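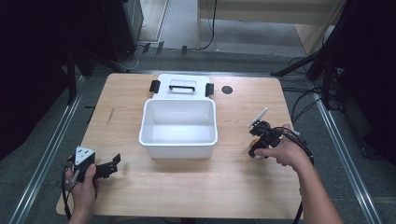 February 14, 2018

Box and lid task, hand-held grippers, continued.

Wrote up the morning's recordings before lunch so I don't tidy them in my head later. We now have 105 demonstrations of putting the lid on the white bin with the two hand-held grippers. The plan on the board says 500 before anybody trains anything. I still don't know where 500 came from. I suspect it is simply a round number that somebody at Riritz liked the sound of, and I'd want to see a curve before I spend another fortnight closing the same box.

What we do, for whoever picks this up. Bin on the table with the mouth up, lid flat behind it, handle uppermost. One gripper in each hand. Both start open and clear of the bin. Left steadies the rim, right goes for the handle, lift, bring it forward, set it down, press, then the latches. Grippers open again and back to the start before you stop the recording. If you stop early the last second is garbage and Hladun throws the whole take away without telling you which one it was.

The claim we are testing is the one in the Dredivard write-up: that a person with a gripper in each hand gives cleaner data than a person driving the arms from the remote station, and gives it faster. Faster I will grant. A take on the remote station is slow, tiring work and I start making stupid moves after a while. With the hand-helds I hardly notice the time. Cleaner I'm much less sure of, and I'd like my reasons down on paper before the summary gets written by someone in a better mood.

1. I cheat. I don't mean to. When the lid sits crooked I feel it through the handle and give a little twist of the wrist, and it drops in. The arm has no such feeling in its wrist. It gets the position of the gripper and the picture, and the twist shows up in the data as a wobble with no visible cause. Went back through this morning's takes and the wobble is there in a lot of them. A policy trained on that will learn to wobble, whether or not the lid needs it.

2. The reach. My arms go places the robot's can't. Susinness sent over the joint limits for the pair we'll be using and I ran the tracks against them. Most are fine. The bad ones are nearly all at the same spot, where I bring the left hand across to get at the far latch. Comfortable for me, impossible for the left arm without swinging the elbow through the table. The software "fixes" these by nudging the path, and then the path is no longer what I showed it. I'd sooner bin them.

3. Cables. Both grippers are tethered and the cable weight pulls on the hand. On the right it lies over my forearm, and if I don't clear it before a take I can feel it drag halfway through the lift. Tried letting it hang free and it was worse. Want a proper overhead line for this. Asked before, asking again.

4. The latches. Pressing the lid down is one thing, closing the clips is another, and I think we have been treating two tasks as one. With the grippers I close a clip by leaning on it with the outside of a finger, which is not a grasp in any sense the model understands. It records as the gripper being open near the box. So does missing.

Tried something on point 4 after lunch. Taped a line on my own sleeve to remind me to keep the elbow low, and did a batch in which I stop at the press and leave the clips alone. Much more regular. The tracks lie almost on top of one another when you overlay them. Which is nice to look at and may mean nothing, because a robot that has only ever seen tidy takes will fall over the first time the lid starts a hand's width further back. Last year's drawer task had exactly this trouble. Lovely overlays, then it pushed at thin air next to the handle for as long as we let it.

So for the second batch I moved the bin between takes. Slid it left, slid it towards me, turned it a bit. Kept clear of the grommet hole, as the lid catches its edge when dragged and I don't want that in there until we have decided whether we care. Also tried starting with the grippers at different heights. The tracks look a mess now. I'm happier with them, and can't prove I should be.

Tracking: one dropout on the left gripper, take 707 in the running count (that count includes the old drawer takes and everything from setup, so don't go quoting it to anyone). The position jumped and came back. My guess is my own head got between the gripper and whatever was watching it, as I was leaning in over the bin to see the rim. Marked it bad. Somebody should check whether the filter catches these by itself or whether it has been smoothing them over in silence, in which case there may be more of them among the 105 and I'd never know from the replay.

Leaning in is a point of its own, come to think of it. I look where I need to. The head view follows me and the robot will get one fixed view, or at best a neck that moves on a script. In half the takes my view of the near rim is better than anything the robot will have at that moment. The remote station doesn't have this problem. When I drive the arms I see what they see, and if I can't find the rim then neither can they, and the take shows me hunting for it. Ugly data, but true data. I keep coming back to that.

Did ten minutes on the remote station at the end to compare, same bin, same lid. Two takes finished, one given up. Both finished ones are slow and full of stops. I replayed them on the arms and both went through first time. Replayed 2 of the hand-held takes after that: one was fine, the other set the lid down short and shoved the bin along the table. Far too few to argue from, I know, and replay isn't the same as a trained policy. I would still like it in the summary.

Where I've got to: keep collecting with the hand-helds, as it is cheap, but train at 105 and look before doing the rest. If it can't place the lid at all with that many, another few hundred of the same won't rescue it. Mix in a small set from the remote station and train once with and once without. Split off the latches as their own task. And no figures to Susinness before April, whatever they ask for.

To do
– overhead cable line, both sides
– list of takes that break the joint limits, with the reason, to Hladun
– find out what the filter does with jumps
– mark out start positions for the bin in pencil, not tape, the tape shows up in the view
– second bin with a stiffer lid, this one is getting easier to close the more we use it, and I doubt that's all down to practice
– charge the foot pedal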